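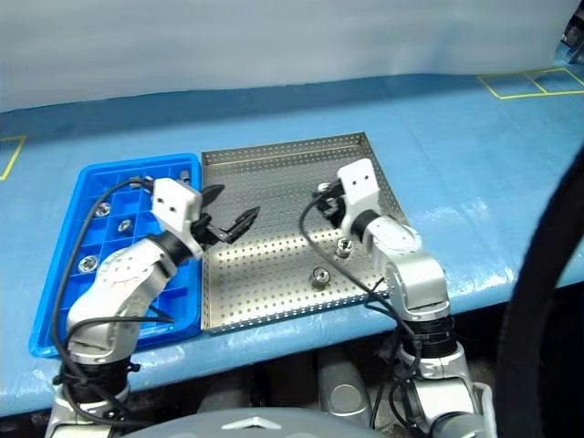 *Fig. 1. Table with taped outlines.*

# Session 2: Drawing a line and calling it a room

Notes for the evening course in shared buildings and how people put up with each other in them. Read before the July meeting. Revised May 27, 2023, mostly spelling.

## Where we got to

Last time we did walls, and most of you agreed that walls are expensive. This session is on boundaries that cost next to nothing: paint, tape, a change of carpet, a rope, a row of pot plants that someone will forget to water.

A marked line has no strength at all. You can step over it in slippers. It works when people share a rough idea of what it means, and it stops working on the day a new tenant arrives from a building where yellow meant something else.

## Terms

- **Hard boundary**: stops you whether or not you agree with it. Doors, fences, Bronisława Urbańczyk's desk at the old Skirngate library.
- **Soft boundary**: asks you to stop. Most of this session.
- **Ghost boundary**: the line has gone but people still walk round it. Very common in school halls.
- **Creep**: what happens to any shelf next to your shelf.

## Case: the Skirngate kitchen

Thirteen households, one kitchen, two fridges. The first rota was typed, laminated and ignored. The second divided the worktop with tape, one stretch per pair of households, and held up well until Plidis, the letting agents, had the worktop replaced and the tape went out with it. People carried on using their old stretches for months. The quarrels began when the tape was put back, slightly to the left.

Urbańczyk's write-up is in the reader. It's good on the quarrels and thin on the plumbing. Note that her sketch plan has the sink on the wrong wall, which she has been told.

## Case: the Vestville allotments

Eighty plots, marked out with string in the first year. Lies De Graaf argues that string did more for good relations than the fence which followed it, as you had to talk to your neighbour every time it sagged. I'm half persuaded. She doesn't say much about the marrow incident, and she was secretary at the time.

Van Beek supplied the fence. The invoice is in the appendix and repays a slow read, particularly the line marked "sundries".

## For the seminar

Bring one soft boundary from where you live or work. Say who put it there, who keeps it up and what happens to someone who crosses it. A dirty look counts as a penalty. Car parks are allowed this year, but please keep it short, as I had to sit through a great deal about car parks last time.

Two pages at most. Sketch plans welcome if the sink is where the sink is.

## Reading

Urbańczyk, "Whose Worktop?" (reader, part one)
De Graaf, "String" (reader, part two; skip the poem)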